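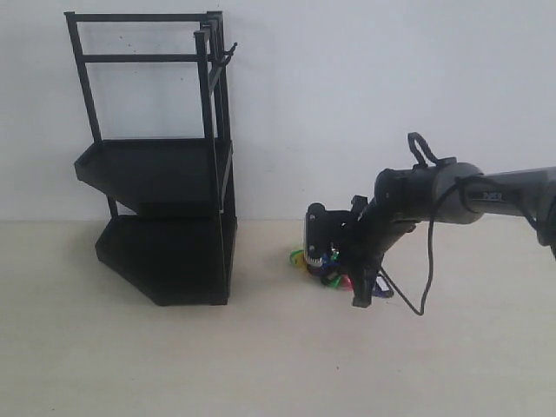
What is a recall petition?
It is a written request, signed by registered voters, to hold a special vote on whether an elected person should leave office before the term ends. In Grillton you can use it for the mayor and for members of the town council. It can not be used for judges or for people who were hired by the town.

How many signatures do we need?
For one council seat you need 400 valid signatures from voters who live in that district. For the mayor you need 792, and they can come from the whole town. Please collect more than this, because some will be rejected.

Why are signatures rejected?
Most often the address is different from the one in the voter roll. Other times the person signed two times, or lives on the wrong side of the district line. The Cudetel district is difficult in this respect - one side of Pešek Street votes there and the other side votes in Stusia.

Do I have to give a reason for the recall?
The petition must have a statement of reasons, not longer than 50 words. The clerk does not judge if the reason is good or bad. That is left to the voters.

Can I sign for my husband or my mother?
No. Each person signs with their own hand. If somebody can not write, they make a mark and 2 witnesses sign next to it.

Is it allowed to collect signatures in front of the library?
Yes, on the public sidewalk, as long as people can still walk through. Inside the building you need permission. Private stores make their own rules, so ask the manager first.

Can I take my name back after I signed?
You can, until the petition is handed in. Write a short letter to the clerk with your name, address and signature. After this moment the name stays.

When would the vote take place?
If the petition is accepted before the end of August, the question goes on the regular fall ballot. If it is accepted later, the council must set a special date.

Are the signatures public?
Names and street addresses are public record. Phone numbers and e-mails are not - you do not have to write them at all.

Last updated: Jun 7, 2020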